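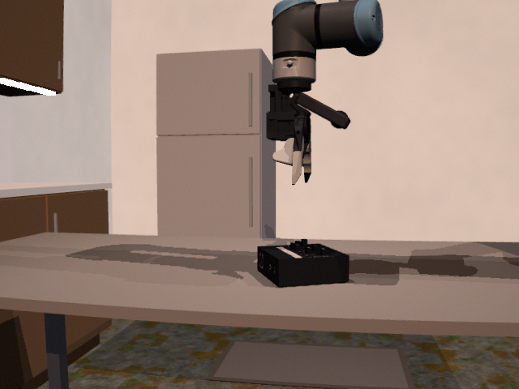

Simulated arm and gripper over a long table

June 2026
By the minutes secretary, Istham Young Founders Network

So, minutes! We got going a little late because the Paltorura call ran over. I read out the May notes and they passed with one fix (the hall fee is $55, my typo).

Career fair: 182 sign-ups so far, which made my day. Wei wants 2 tables by the door and we said yes. Serner still hasn't sent its list of summer openings, so I'll chase them again.

Mentoring: we agreed on 40 places. I'd have gone higher, but we're short on mentors and I lost that vote.

Pitch night stays in the library. Flyers go out once the printer quote comes in.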